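Workshop notebook, Nakpan door runs
June, entry 7, begun just after lunch
Kept by the simulation bench, Nelport

Search this notebook Go Clear

Door task again, still all in simulation, and what a lovely fault this one is! The arm takes hold of the handle fine. Then somewhere in the swing the controller decides the door has stopped moving, asks for more force, and keeps on asking. Two of this morning's runs ended with the torque limit tripping, and in a third the limit never tripped at all. That third one is the safety matter and it goes at the top of the list. On the real rig at Bramonport it would have been a bent finger or a broken door.

Logs pulled from Vostine at the full rate. The force reading climbs cleanly and then sits flat for up to 500 ms while the arm is still pushing. So the guard was looking at an old number the whole time and was perfectly happy with it. I had been blaming the hinge friction for days (sorry, hinge).

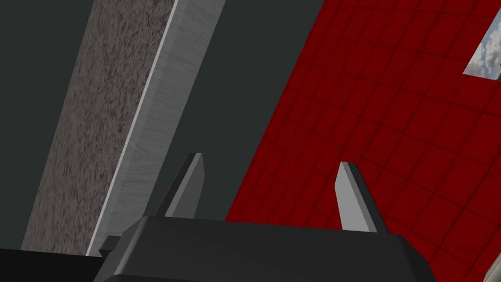
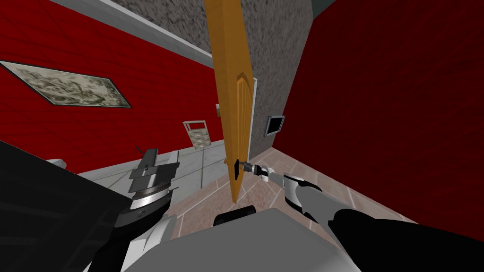 Simulation bench notebook, Nelport
Written up by the duty simulation engineer

Stale readings, then. The guard checks the value and never checks how old it is. I put a crude age test in over a cup of tea: if the reading hasn't changed its time stamp in 4 control steps, hold position and raise the fault. Ran the bad seed again and it stopped mid-swing with a proper error on the console. Very pleased with that!

Still don't know why the readings go stale in the first place. My money is on the logging thread blocking the sensor thread, as it only happens with full-rate logging on. Want to try it with logging off, same seed, before touching anything else.

Please don't copy the Nakpan door settings over to Bramonport until the age test is in the main branch. Old guard file is kept next to the new one for comparing.

Left to do: logging-off run, test with the left arm, and put the hinge friction back to where it was before I fiddled with it.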